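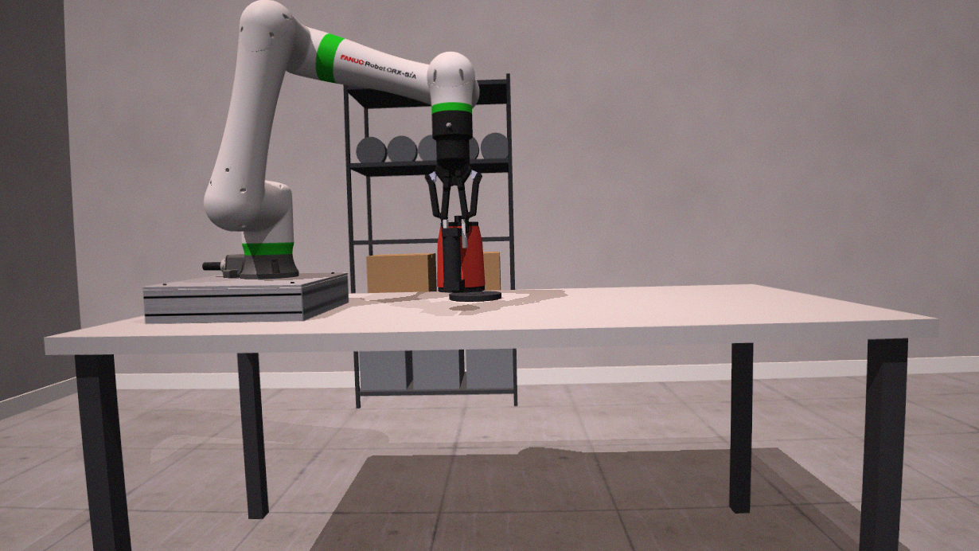 4.2 Names for near-whites

The pale end of the chart gave us the richest data in the whole study, and we were delighted by it. Each of the 183 speakers saw 20 pale chips and was asked to name them as they would to a friend choosing paint. Leaving out 16 blanks, this produced 3,644 answers and 317 different terms. Of those terms, 140 were used only once, among them "candle," "flour sack" and the wonderful "inside of a pear."

Food words lead by a wide margin. "Cream" alone was given by speakers in every age group, and it held steady whether the chip came early or late in the session. "Ivory" behaved quite differently. Older speakers used it freely, while younger ones mostly kept it for clothes and piano keys, and several told Amerley Korletey during the interviews that they knew the word but would never say it about a wall.

The neighbor effect described in Section 3 shows up here more strongly than we expected. When a pale yellowish chip was set against gray, speakers reached for warm words: "cream," "butter," "milk." The same chip set against pure white drew words for age or dirt, such as "yellowed" and "old paper." The background is doing a great deal of the naming!

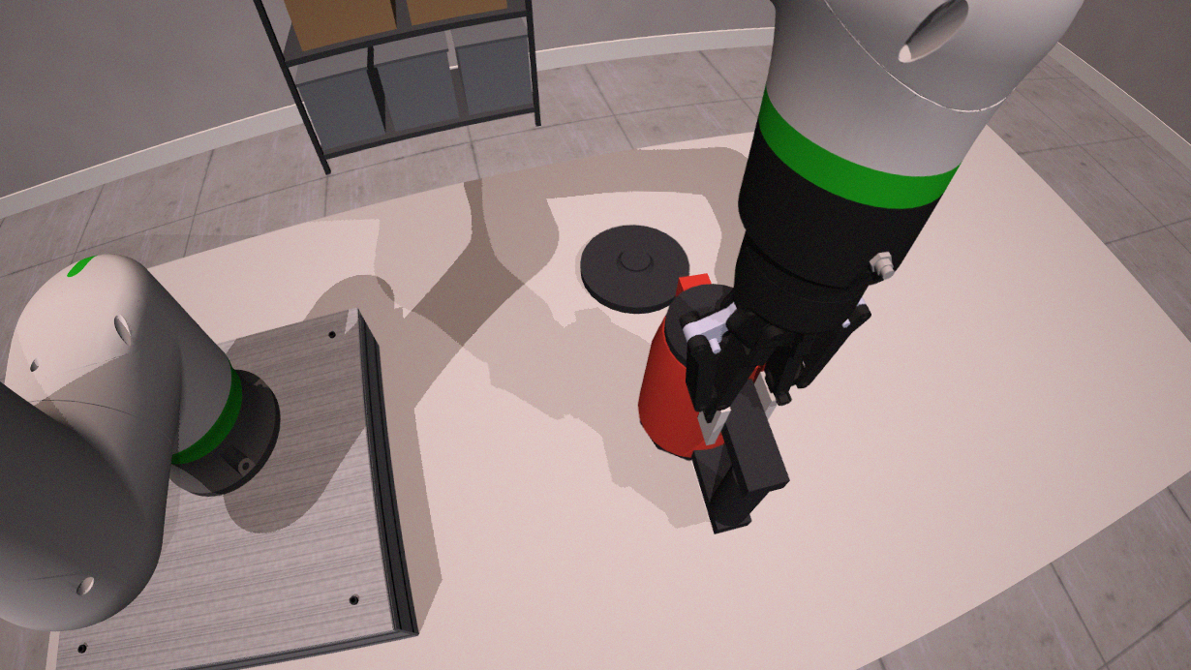

Figure 4. A cream-white tabletop with gray wall and gray floor tile.

Compound names deserve a closer look. Speakers who offered two-part names ("cream-white," "milky gray") nearly always put the hue they noticed first in front. Kedir Abdella coded the order of parts, and Zoltán Nyitrai coded a second copy without seeing the first. Where they disagreed, the trouble was usually "off-white," which some speakers treat as a compound and others as a single word with no parts at all. We count it as a single word throughout.

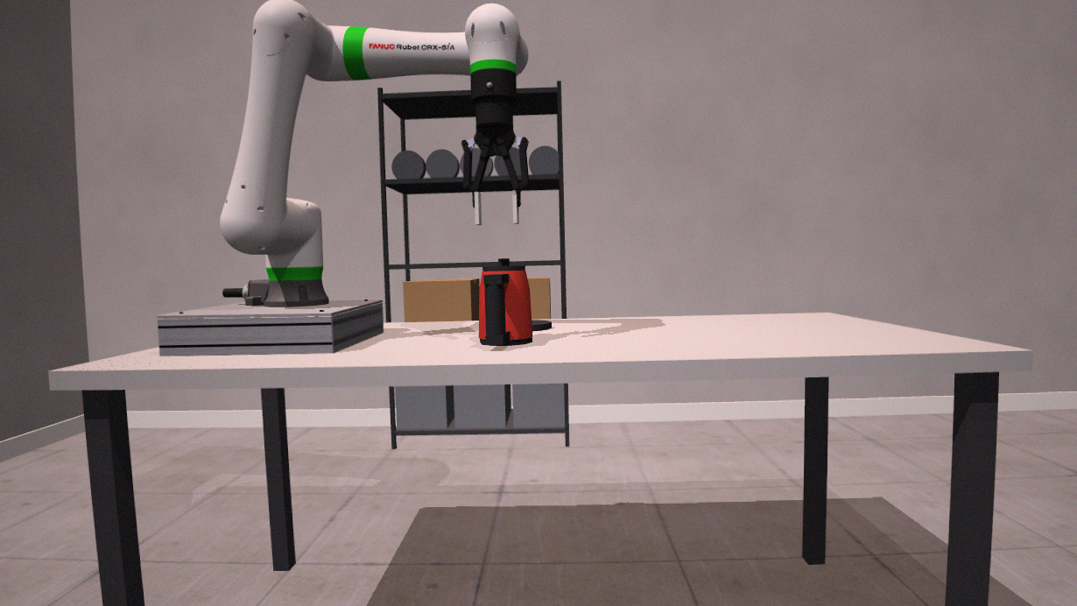 Credit: Lise Sutherland / Hollent

Grays were less varied but no less interesting. Plain "gray" covered most of the range, and speakers added "light" or "dark" only when two gray chips lay side by side. Metal words ("silver," "steel") came up even though every chip was matte, which suggests that people carry the shine in memory along with the color. Enikő Nyitrai's list of trade names from the Firora paint cards has a similar habit, and we return to it in Section 5.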